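Chapter 6
Talk at the Family Table

In this chapter
6.1 Why we study the meal
6.2 The Brotcombe recordings
6.3 Stories told again
6.4 Who is allowed to tell

Words to know: retelling, co-teller, side talk, floor, family script

On the evening of 02/10/2021 a girl of nine years sat down to eat with her parents, her grandfather and her small brother in the town of Brotcombe. The recorder was already running on the shelf. For the first minutes there was only talk of bread and of who had taken the large spoon. Then the grandfather said, "Well, it was not as bad as the ferry," and the girl put down her fork and said, "Tell the ferry."

Everyone at the table knew the ferry. The mother had heard it before her marriage. The girl herself could say the last sentence, and later she did say it, together with him. Still the family gave him almost the whole of the main course to tell it, and they corrected him two times, once on the color of the suitcase and once on the name of the cousin who was sick.

Such an evening looks like nothing special. In the earlier chapters we looked at how family members speak to each other in pairs: parent and child, sister and brother, husband and wife. We now come to the whole family speaking at once, and for this the shared meal is the best place to listen.

6.1 Why we study the meal

A meal has a beginning and an end. People stay more or less in one position, they face each other, and their hands have work to do. This last point is more important than it seems. When the hands are busy, a silence is not uncomfortable, and a person who would never start a serious talk on the sofa may start one while he is cutting potatoes.
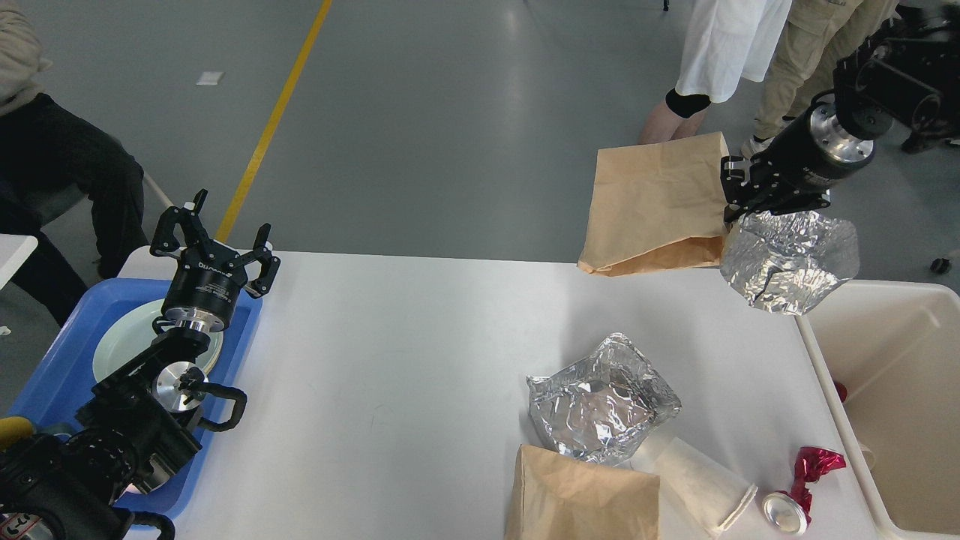

Figure 6.1 A round white plate in a blue plastic tray.

The meal also brings the generations together in a way that few other moments of the day do. School divides children by age, and work takes the adults away. At the table a child of four hears how a person of seventy complains, makes a joke, or avoids a question. The child learns the forms of the language there, but also which matters are spoken of loudly in this family and which are passed over.

We should be careful with one idea. Many readers of this book will have grown up with the opinion that a good family eats together each evening, and that a family which does not do so is in trouble. The material we have does not permit this conclusion. Some families in our recordings ate together two times in a week and talked with great pleasure. Others ate together daily and spoke mainly about the salt. In this chapter "the family meal" means any meal where at least two generations are present, whether it is eaten at a table, on the stairs or in a parked car.

6.2 The Brotcombe recordings

Most of the examples come from a collection made by Gwenllian Mathias in Brotcombe and in the nearby village of Stirell. She asked 148 households to record their own meals with a small device, and to choose themselves which recordings they wanted to give. In total she received 489 meals. The shortest is a breakfast of four minutes in which a father and his son discuss a lost shoe. The longest continues until after midnight and has three birthdays in it.

The device was a simple recorder called the Destix, with one button and one red light. Mathias chose it after a first attempt in September with a better machine, which had a screen. The children would not leave the screen alone. With the Destix most families report that they stopped noticing it by the third evening, although one grandmother in Stirell said good night to it for as long as it stayed in her kitchen.

It is necessary to say what these recordings do not contain. There is sound only. When a mother says "Not that one, the other one," we do not know what she is pointing at, and we have not tried to guess. Where families later explained a passage to Mathias, their explanation is given in square brackets. All the families are called by a letter and a number, except the family of the ferry, who asked to be known as the Dai family after their dog.

The families could also take a recording back, without giving a reason. Nineteen households did this at some point. We do not know what was in those meals, and the reader should keep in mind that the quarrels in this chapter are the quarrels which people were willing to share.

6.3 Stories told again

In 174 of the meals somebody tells a story which at least one other person at the table has clearly heard before. We call this a retelling. It is a good place to begin, for the reason that a retelling makes very little sense if we think that people talk only to give each other information.
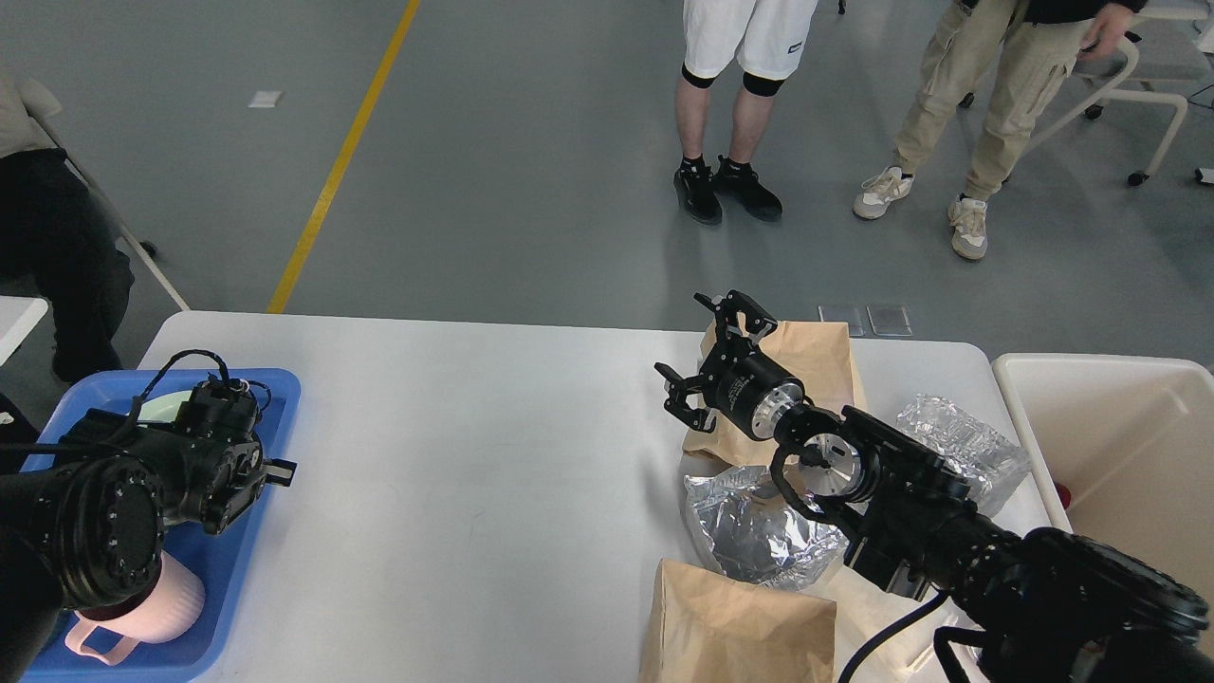 Consider again the girl who said "Tell the ferry." She did not lack any fact. What she asked for was the performance, with her own part in it. Christos Drakos, who wrote out many of the Brotcombe meals by hand, noticed that the listeners in a retelling are seldom quiet. They laugh a little too early. They supply a word when the teller is slow. They protest when a detail is left out, and this protest is often stronger from the children than from the adults who were present at the real event. Drakos called such listeners co-tellers, and we keep his term.

The piece below is from the Dai family, some minutes after the beginning of the ferry story. It has 2,000 words in the full version; here we give only five lines.

Grandfather: So I had the brown suitcase.
Mother: Green.
Grandfather: Green, I had the green suitcase, and your uncle had nothing.
Girl: He had the hat!
Grandfather: He had nothing and a hat.

Two corrections are made here, and they are not of the same type. The mother corrects a fact, and the grandfather accepts it by saying his sentence again from the start. The girl adds something that he perhaps was keeping for later. He does not accept and he does not refuse. He takes her hat and puts it inside his own sentence, and he goes on to the harbor.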